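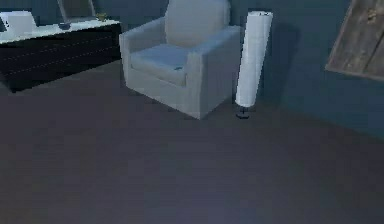
**Haugen memorial book, 400 names, cloth cover**

I bought this for my father's funeral in January 2022, and it went into a drawer afterwards, so I have only now had a proper look at how it has held up. We used it twice in the end, once at the chapel in Dukthorpe and again at the tea in February for people who couldn't travel the first time.

The paper is the best part. It is thick and slightly rough, and fountain pen did not come through to the other side. Biro was fine too. Felt tip smudged on two pages where someone closed the book too soon.

Each page has space for a name, an address and a short message. The message lines are too narrow. Older relatives with large handwriting ran over into the next box, and a few gave up and wrote on the blank sheets at the back. There are only 13 of those and we filled most of them. If you expect people to write memories as well as sign, get the Flanholm version, which has fewer entries (230) but about twice the room for each. My aunt had that one for her husband and it reads much better now.

The front has a window for a photograph. It takes a small print and nothing bigger, and the card behind it is glued on one side only, so ours slipped. A bit of double-sided tape sorted it.

The ribbon marker frayed within a week. The spine is sound and the book lies flat when open, useful if it is going on a stand by the door.

Delivery from Amar took four days - quick enough for us, but I would ring first if the service is close. They do not print names on the cover at short notice.

Four stars. I would buy it again for a big service with a long queue at the door.

Meinir Kneath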